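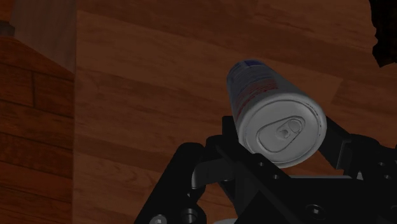

Akihiko Hirose wrote to us that he had reached the age of 44 without once putting his face under water on purpose, and that he'd spent most of those years getting very good at holding everyone's towels. He wanted to know if we had ever taught anyone that scared. And could he come and watch a class first, with his shoes on?

Yes and yes! Come with your shoes on. Plenty of our swimmers did.

About Gostcombe Swim School

We teach grown-ups to swim. That is all we do, and we love it more every year. Gostcombe runs small classes for adults in Brernport, mostly people who never learned as kids, plus people who learned a little and then had a bad scare, plus people who can sort of splash across a hotel pool and would like to breathe while they do it. Our youngest swimmer at the moment is in college and our oldest is a retired bus dispatcher who refuses to tell us her age and beats most of the class to the wall.

The school started with Elsie Dunstan, and with a favor. Elsie was teaching children's lessons at the old Fullon pool on the hill, and she kept noticing the parents on the bleachers. They'd cheer like crazy, they'd know every drill by heart, and when she invited them in for the family splash at the end of the term they'd all suddenly remember something in the car. One evening a dad stayed behind and asked her very quietly if she would teach him too, after the kids had gone home. She did. He brought his sister the next week. The sister brought two people from work, and by November Elsie had a class on her hands, with no name and no sign-up sheet and one borrowed kickboard with a dinosaur on it. (We still have the board. It floats badly and everyone fights over it.)

Where we swim now

We moved out of Fullon when the building closed and into the Espinoza, the therapy pool on the east side of town, and what a difference that made. The water at the Espinoza is kept at 92 degrees. If you've ever tried to relax your shoulders in a cold lap pool you will understand why we went a bit wild when we heard that number. Warm water lets you stay still. You can float for a long time without shivering, and floating is where nearly everything starts for us.

The pool is shallow all the way along one side, with a wide ledge to sit on and a ramp with a rail if you don't care for ladders. The deep end is there when you want it and roped off when you don't. There are private changing rooms, and hooks right next to the water so you can wear your robe until the last possible second. A lot of new swimmers tell us the walk from the changing room to the edge was the hardest part of the first evening, so we've made that walk as short as we can.

There's parking behind the building. Use the side door, the front one locks after dinner time.

How we teach

Slowly! And in an order that surprises people.

Most of us picture swimming lessons as holding the wall and kicking. We get to kicking, but it's a way down the list. We begin with breathing out. You stand in water up to your ribs, you lower your mouth to the surface and you hum. Any tune will do. We've had hymns, cartoon themes and one full verse of a furniture store jingle. When you hum, air comes out of your nose, and water can't come in while the air is going out, and after a few minutes of this your body starts to believe it too.

After humming comes sinking, which sounds awful and is a lot of fun. We ask you to hold the rail, take a breath, and try to sit on the floor of the pool. Almost everyone finds this really hard. You bob up like a cork. For somebody who has spent decades being sure they'd go straight to the bottom, that can be a pretty big moment, and there's been some crying at the shallow end over it, teachers included.

Then floating, on your back and on your front, and standing up again from both. We spend a long time on standing up. It doesn't look like much from the bleachers, but a person who knows how to get their feet back under them will try all sorts of things that a person who doesn't know will never try. Rolling over comes next, then gliding, then kicking, then arms. Strokes come late and they tend to come quickly.

We never push anyone under and we never pull anyone along. We don't do surprise splashes, and we don't do "just jump." If you want to spend your whole first class sitting on the ledge with your feet in, that counts as a class. You'd be amazed how often the ledge sitters end up being the ones who ask about the diving board.
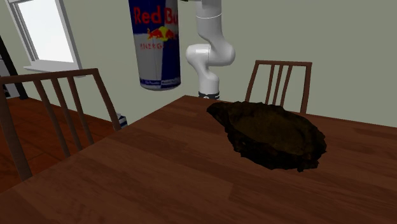
Classes are kept small enough that your teacher can be an arm's length away when it matters. We have three levels and they overlap a lot. The first is for getting comfortable, the second is for getting from one side to the other, and the third is for people who want more of it: longer swims, treading water, a tidier front crawl, getting ready for the lake. You can repeat a level as many times as you like. Several of our regulars have been in level two for ages - they like the crowd in level two and don't see any reason to leave.

The people

Elsie still teaches most of the beginner evenings. She's a calm person with a very loud laugh, and she is fond of saying that her job is to stand in warm water and be delighted, so really who could complain. She learned to swim late herself, in her twenties, in a river, from an aunt who couldn't swim much better than she could. She doesn't recommend the method. But she remembers what it felt like, and it shows in how she teaches.

All our teachers are certified in adult instruction and water rescue, and they keep it up to date every year. There is always a lifeguard on the deck as well, separate from whoever is teaching. Most of our assistants came up through our own classes. We're very proud of that! There's nothing quite like being told "it gets easier around the fourth week" by a person who was gripping that same rail not so long ago.

Last year over 60 adults went from the first humming class to swimming the width of the pool without stopping. Some took one term. Some took five. We rang the bell for all of them - there's a little brass bell by the ramp, and you get to ring it yourself, as hard as you please, and everyone in the building has to clap. Even the people in the physical therapy room clap. They don't always know what for.

Why adults

We get asked this now and then, usually by someone with a child who swims like a fish. Kids' lessons are wonderful and we're glad Brernport has good ones. But if you missed out, for money reasons or no pool nearby or a mean teacher or a family that was afraid of water, the door can seem to close at around age ten. After that you become a person who doesn't swim, and you get quite clever about hiding it. You sit out the beach trip. You mind the bags. You tell people you have an ear thing.

It's a lot of work, and it can stop. Learning as a grown-up even has a few advantages. You can understand why a thing works and use that. You can tell us what's bothering you, in words. And you've chosen to be there, all on your own, after a long day, and that makes for a really nice room to teach in.

We've had swimmers go on to snorkel on their honeymoon and take grandchildren down the slide. One joined a rowing club. Another one simply takes baths now without her heart racing, and she wrote us the loveliest letter about it, it's taped up inside the office door.

What to bring

A swimsuit you can move in (long sleeves, leggings and head coverings are all welcome), a towel, and a bottle of water for after. We have goggles to lend in every size. Please skip the heavy meal right before class. If you have a health condition we should know about, tell us on the form or just take a teacher aside, whatever feels easier.

New terms start every couple of months and you can visit any class before you decide. Send us a note, say hello at the side door, ask for Elsie. And Akihiko, the evening class has saved you a spot on the bleachers, second row, it's drier up there.

Recent from the school
What happens in your first class
Goggles that don't leak: what our swimmers like
From the ledge to the lake: a level three diary
Summer open water evenings, how to sign up
Letters from our swimmers

Home | About | Classes | Teachers | The Pool | Visit | Contact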